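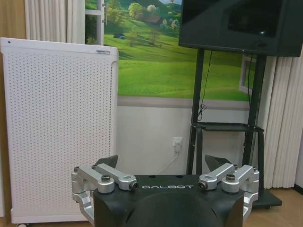 Air purifier, ground-floor lounge

Claniver House – Lounge and Fittings Working Group
Minutes of the September meeting, opened 10.15

1. Minutes of the previous meeting
Agreed, with one correction: the floor area under item 4 should read 80 square metres.

2. Air purifier
Filter hours stood at 2,032 when read before the meeting. The supplier, Benavides, quotes replacement at 3,341 hours. No order to be placed yet. The front panel is to be vacuumed monthly with the soft brush; the perforations hold dust and a damp cloth pushes it further in.

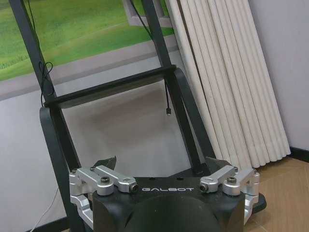
The unit is to stay clear of the curtains on all sides. A request to move it to the Jurport room was declined – that room has its own extraction.

3. Floor and litter
Complaints have been received about litter left after evening bookings. The hire terms already require users to clear the floor. Wording to be moved to page one of the booking form. Bottles go to recycling in the hall, caps on.
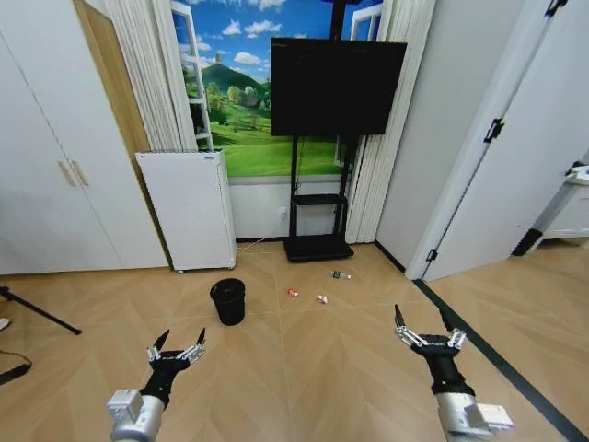

Litter on the herringbone floor near the bin and television stand

A larger bin was discussed. The present one is small and has no lid. Prices for a pedal bin to be obtained from Hivport, 3 sizes.

The floor is to be swept before any mopping. No steam cleaners.

4. Television stand
The screen height has been changed by hirers more than once. Fixings to be checked and tightened quarterly, and the height left at the setting marked in the logbook.

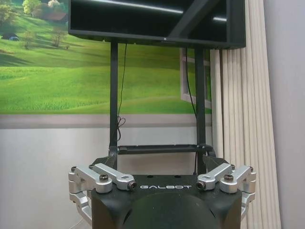 Stability was raised under the same item. The stand is to be moved by two people, with the lead unplugged first. Hands go on the two upright poles, and the crossbar between them is not to be used as a handle. A label to this effect will be fitted.

5. Any other business
Curtain cleaning deferred to the next meeting.

Closed 11.05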